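Sorting the building bricks: a note on household practice

In December the household at Nescombe resolved to bring its building bricks into order. The collection had been kept in one deep trunk since the move from Dubey, and younger visitors could seldom find what they wanted in it. Naveen Bhatt kindly lent a set of open bins from Hideck, and the work was given 2 afternoons. 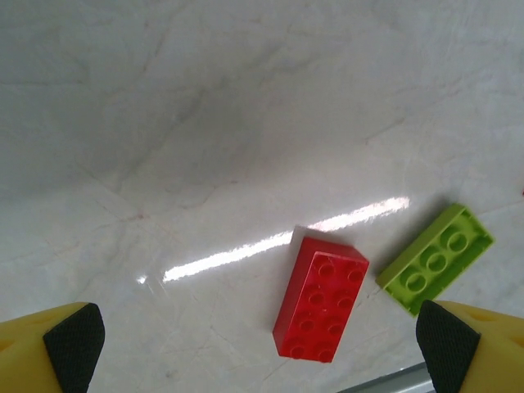 Sorting by colour was preferred to sorting by size. Children of four can follow it without help, and it permits a short session before tea. The larger bricks were wiped with a damp cloth beforehand, and any with bitten studs were set aside for the garden box.
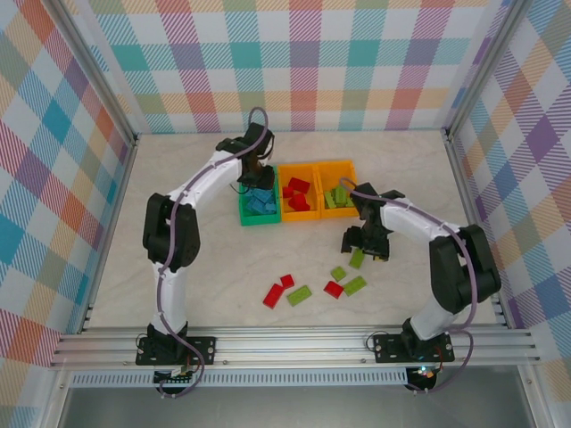

The choice of bins deserves a brief remark. It had been proposed that each should match its contents, but the colours available did not allow it. The blue bricks therefore went into the green bin, while the red and the lime-green were each given an orange-yellow one. Written labels will follow.

A limit of 100 bricks per bin has been adopted. Surplus pieces are to be passed to the playgroup at Fikgate, which has asked for 16 of the long ones towards a model bridge.

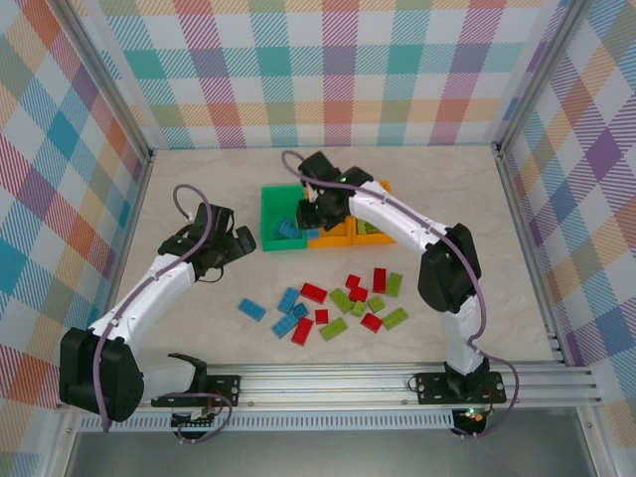
Mixed handfuls remain the chief cause of delay. It is recommended that bricks be spread out in a single layer before sorting begins, and that no more than two colours be handled at once. The bins should be returned to the lower shelf by 8 in the evening.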